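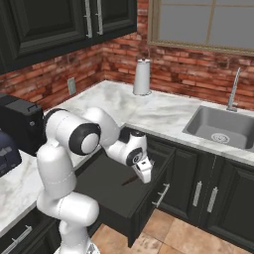 Fig. 1. Simulated kitchen, gripper over the open drawer.

Drawer Retrieval in Simulation: Splitting the Planner at the Drawer Lip
Final report, team Pirkasik
Ebise Yilma, Aleksandra Duda, Fasil Gebreyes
Advisor: Noreen Ó Súilleabháin
Submitted 10/20/25

Summary

We wrote a planning and control stack that opens a kitchen drawer in simulation, finds a thin object in it, and lifts it out. Everything is software, no hardware was used. The main thing we changed from last year's Tilahun code is that we stopped treating the reach into the drawer as one long motion. It is now two: a free space move to a point over the opening, then a short straight move down with its own limits. Out of 3,688 logged episodes most of the failures we looked at were in the second part, so that's what this report is mostly about.

Background

Last year's team (Tilahun) did pick and place off flat counters. Their planner is a sampling planner with one collision margin for the whole scene. Works fine on a counter. In a drawer the margin eats up almost all the free space, the planner says no path, and the episode ends. If you shrink the margin everywhere you get paths that scrape the countertop edge with the elbow on the way over. We tried both. Bad either way.

So the goal: different margins for different parts of the motion, and a clean handoff between them.

Setup

The kitchen scene came with the Tilahun repo. Dark lower cabinets with silver bar handles, marble counter, sink, brick walls. We didn't touch the geometry except for one fix to the drawer slide joint, which had its upper limit set wrong and let the drawer come right out of the cabinet. Aleksandra found that one after two days of us blaming the controller.

Target objects are long and thin on purpose. Dark brown on a dark gray drawer floor is about the worst case for our segmentation and we kept it in.

Software layout:

perception node - takes color and depth, gives a mask and a pose
task node - state machine, see below
planner node - wraps both motion modes
control node - joint impedance, sends torques
logger - writes everything, also replays

The nodes talk over Boteck, the message layer our department uses. Flanex is the replay viewer. Fasil added a scrub bar to Flanex so you can drag through an episode and see the planner state next to the rendered view. This probably saved us more time than anything else in the project.

Perception

First version segmented on color only. Did not work in the drawer, shadow and object came out as one blob. Second version uses depth to fit a plane to the drawer floor and keeps whatever sticks up above it. Better, but a thin object barely sticks up, and the rendered depth has noise added so the mask gets ragged at the ends.

What we ended up with: fit the plane, mask out the drawer walls using the known drawer pose, then combine the height mask and the color mask. Long axis comes from PCA on the points. The angle is good. The center along the long axis is less good, since ragged ends pull it around. We grip near the middle so it mostly doesn't matter.

We average the pose over 5 frames before handing it to the planner. Arm has to be still for this. Early on it wasn't, and the averaged pose was smeared, took us a while to catch.

Planning

States in the task node, there are 6:

approach handle
pull
look
hover
descend
lift

Hover is the important one. The gripper stops pointing straight down over the drawer opening, fingers turned to match the object axis. The free space planner gets us there with the big margin on. Then descend swaps to a cartesian move along the vertical, small margin, low speed, and a force threshold that stops the motion if it hits something.

The handoff was harder than expected. The free space planner doesn't care what elbow pose it ends in as long as the gripper pose is right. So sometimes it got to hover with the elbow nearly straight and then the descend had no joint range left. Fix: before accepting a hover configuration we run the descend IK all the way down and reject it if any joint gets near a limit. Costs some planning time. We try up to 9 hover configurations then give up and report a failure.

Ebise also tried adding elbow height as a cost term. Helped a little with clearing the countertop edge, made planning slower, left it as an option that is off by default.

Control

Joint impedance the whole way. Stiffness is lowered for pull, so the arm can follow the drawer if our estimate of the slide direction is a bit off. Stiffness goes back up for hover and descend. If you raise it in one step the arm jumps, so we ramp it. The ramp is a plain linear ramp, nothing fancy, and the look state waits for it to finish.

Results

We didn't have time for a full ablation and the table in the draft had a bug (counted timeouts as success) so it's been pulled. What we can say from going through the logs:

No-path failures inside the drawer mostly went away after the split.
Elbow contact with the countertop edge still shows up, but only with the drawer partly open.
Most remaining failures are in descend. Either one finger lands on the object, or the object is against a drawer wall and the fingers don't fit.
Pull is reliable once the gripper is on the handle. Getting on the handle is not always, the bar is thin and a small pose error means the fingers close in front of it.

The corrected numbers will go in the repo once the script is rerun.

Problems and what we'd do next

Objects against the wall need a push first. We sketched a nudge state but it's not merged. Pushpa Sachdeva in the lab suggested tilting the gripper for these instead, which would break our vertical descend assumption but might be simpler overal.

The force threshold is a single number picked by hand. Too low and it trips on controller noise, too high and it presses the object into the floor before it stops. Should be set from logged data.

Perception runs once, in look. If the object rolls after that we dont know. A second look at hover would be easy to add, the pose code is the same, only the view changes and the gripper may block part of it.

Also the config files are a mess. Margins live in two places and they have to agree. If you're picking this up in February start there.

Who did what

Ebise: planner, hover check, most of this report
Aleksandra: scene fixes, perception
Fasil: control node, logger, Flanex changes

Run instructions are in the readme, use the launch file ending in _split, the other one is the old planner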